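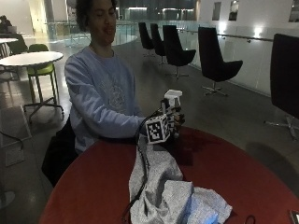
Boards > Stage and Performance > Small Theaters > Two-hander at Zerkau

jocelyn_s
Did anybody else catch the Benjie Lumanlan play at the Zerkau on Thursday? I went in cold and came out grinning, and I've been boring my whole house with it since. It's two sisters closing up their late mother's hair salon, and they argue for 90 minutes with no intermission. The younger one never lets go of a white spray bottle, finger on the trigger the whole time, and she gets more menace out of it than most actors get out of a sword. I was three rows back and I flinched. Please tell me I'm not alone in loving this!

toltari_fan
You're not alone, but I liked it less than you did. The first half is terrific. Then the phone call comes and they start explaining everything we'd already figured out. I'd cut 10 minutes right there.

Emiliano L
Cut the phone call and you've got no ending though? The older sister has to hear it from somebody outside the shop. I saw the early version at Bañez in September, without the call, and people around me were asking each other if it was over.

toltari_fan
Fair, I didn't see that one. Still think it could be a shorter call.

chrysoula_k
My problem was the room. The Zerkau seats 1000 and this is a play for a back room with folding chairs. From the balcony I lost every third line — and the quiet stuff is the best stuff, from what I could hear of it.

jocelyn_s
Oh no, that's a shame. Up front it felt tiny, like eavesdropping. Maybe that's why we saw such different shows.

amadom
They're doing it in Zamusdale next, in a place with 30 seats. My cousin is on lights there. Tickets aren't up yet, I checked this morning.

chrysoula_k
Okay, I'd go again for that. Is it the same cast?

amadom
Same two as far as I know. I'll post when I hear.

Emiliano L
If anyone's driving over from the Bañez side, I could use a ride. Happy to pay for gas and argue about the phone call the whole way.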